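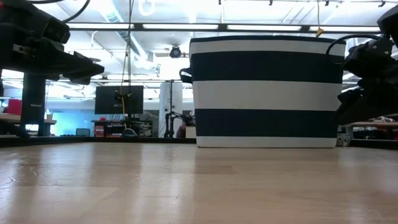 Yaqin Su says the first thing to get rid of is the idea that you need a good voice. She has been running the Perkville community choir long enough to have heard every version of the apology, usually delivered in the doorway with one arm still in a coat, and she has a standard reply. "I tell them to come in and stand next to someone louder," she says. "We can sort the rest out after tea."

We spoke over a long afternoon in March, in her kitchen, with a pot of jasmine tea that she kept topping up and a score for the winter concert open on the bench behind her. I had meant to stay for an hour. I left when it was getting dark, with a bag of lemons and the alto part to a lullaby I have been humming ever since.

The choir started with a notice in the library window and a borrowed keyboard with a sticking G. Eleven people turned up, and for the first season they sang nothing but rounds, which Su still thinks is the best way to begin. "If you get lost in a round you just wait and it comes past again, like a bus," she says. There are 65 members now, and the waiting list for tenors is, in her words, a list of no tenors at all.

She grew up singing with her grandmother, who knew a great many songs and the titles of hardly any. When the old lady wanted a particular one she would hum the opening and expect the whole family to pick it up, and Su runs rehearsals in much the same fashion. Sheet music is handed out, but only once the tune is already in people's ears. Some of the newer members find this alarming. "I had a lovely man, a retired surveyor, and he said he felt he was being asked to walk across a paddock in the dark," she tells me, laughing. "And I said yes, but you know the paddock!"

I asked about money, a little awkwardly, and she didn't mind a bit. Each singer pays what they can, the hall costs more than it used to, and last year's concert brought in almost 2000 dollars, most of which went on a second-hand piano. It had belonged to a dance school and it arrived with a family of moths in it. She is enormously fond of it. The tuner has been three times and is, she says, slowly coming round.

The winter program is a mixed bag, as it always is – two sea songs, a bit of Purcell, the lullaby, and a long piece written by one of the basses about the flood year, which has been through so many drafts that the sopranos have stopped writing on it in pen. Su was nervous about that one. Plenty of people in the hall will remember the water, and she wasn't sure they'd want it sung at them. She took it to the choir and let them talk it over for a whole evening without singing a note.

"They wanted to do it," she says. "One of the altos said she'd never found a way to talk about that week and she'd quite like to have the tune of it. So we're doing it, and we're doing it last, and then there'll be soup."

Rehearsals begin at seven in the evening. Tenors may come at any time they like.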